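### 3.2 Reuse cycles and handling losses in bottled-water delivery

Large refillable bottles are usually treated in the packaging literature as a closed loop: the bottle leaves the filling plant, is emptied at the customer's site, and comes back on the next delivery. The loop is only as good as its return rate. A bottle that is kept too long, stored in sunlight or used for something else drops out of the pool early, and the material and energy that went into making it are spread over fewer fills.

We followed bottle pools in two delivery areas, Govlow and Daner, both supplied by the same regional filler, Utus. Each bottle in the study pool was given an engraved serial number at the plant and read again on every return. The pool held 1226 bottles at the start of the observation period. Bottles withdrawn at inspection were sorted by cause: cracked neck, scuffed wall, odor, or foreign residue. Bottles not seen for two full delivery rounds past their due date were classed as missing and were moved back to the active group if they later returned.

Office customers in both areas use top-loading dispensers, in which the bottle is inverted and feeds a tap by gravity. Full bottles are commonly kept on the floor beside the dispenser (Figure 4), so that the storage conditions of the waiting stock are those of the room itself. For this reason we recorded floor temperature and window exposure at each site in addition to delivery dates.

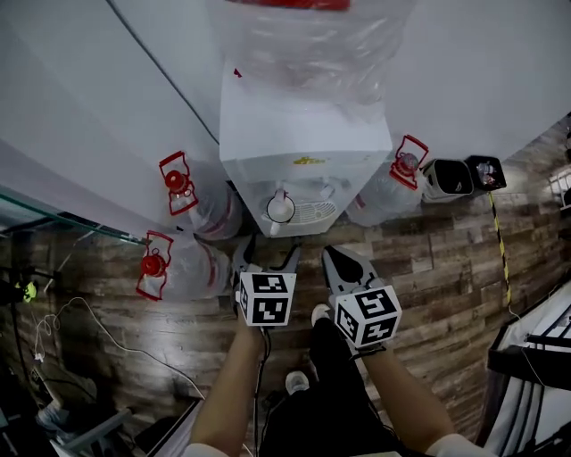
**Figure 4.** Top-loading water dispenser with full jugs standing beside it. The jugs have red caps and red carrying handles.

Sheila Sedgwick, commenting on an earlier draft, objected that return rate and holding time should not be folded into one loss figure. A bottle held for a long time at a customer's site is idle, she argued, but it is not lost, and a filler who buys new stock to cover idle bottles has a planning problem that no change in bottle design will fix. We accept the point. The two quantities are reported separately in what follows, and the term "handling loss" is used only for bottles withdrawn or never returned.

Holding time differed between the two areas more than expected. In Daner, where deliveries are made on a fixed weekday, most sites ordered by habit and kept a small surplus. In Govlow, where customers order by telephone, surplus was lower but stock-outs were more frequent, and several sites responded by placing larger orders at longer intervals. The result was a long upper tail in the Govlow holding times. The median was little affected – the tail came from a small group of sites with irregular occupancy, mainly meeting rooms and training centers.

Wall scuffing was the most common reason for withdrawal in both areas. It is caused by contact between bottles in the delivery rack and by dragging over hard floors, and it builds up slowly. Neck cracks were less common but appeared earlier in the life of the bottle. We found no clear link between neck cracks and holding time. A link with rack type is more likely: the older racks, of the Løken pattern, support the bottle close to the shoulder and pass road shock to the neck.

For the life-cycle model in Section 4, the service life of a bottle is set at 30 fills in the base case and at 80 fills in the high-reuse case. Both values are assumptions of the model and should not be read as measured means, given that the study pool had not reached the end of its life when recording stopped in November. Washing energy is charged per fill and transport energy per delivery round. Bottles classed as missing are charged in full to the area in which they were last read.

One limit of the method should be noted. Serial numbers were read at the plant and not at the customer's site, so a bottle moved between neighboring customers is recorded against the first of them. Drivers reported that such moves take place, chiefly in shared buildings. The effect on the area totals is nil, but site-level holding times in shared buildings are less certain and have been left out of the regression in Table 5.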